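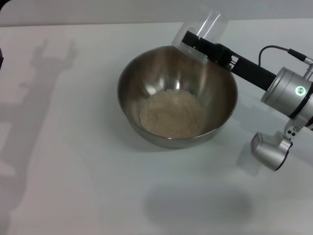
Berhe Home Robotics Club

Okay, so can a robot arm help with dinner yet? Sort of! I've been teaching ours to pour from a clear plastic cup into a steel mixing bowl with uncooked rice in it, and it's a good first chore if you want to try one at home.

Start with a wide bowl on a plain table. Let the gripper close on the cup gently (thin plastic buckles fast), lift, and stop the cup over the rim before you tilt anything. Then tip slowly. I set my tilt to take 9 seconds, which feels like forever, but when I rushed it to 2 I was picking rice out of my socks. Save each position as you go, and run the whole thing with an empty cup first.

Madalena Arruda likes to check the wrist view before every run. I mostly forget, and then I have to start over.
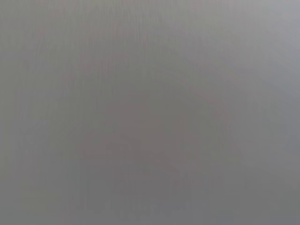 Can it cook the rice too?
Not on its own yet. Pouring is fine once the bowl and cup stay put, but rinsing and draining still go wrong for us, so I do those by hand and let the arm have the easy part.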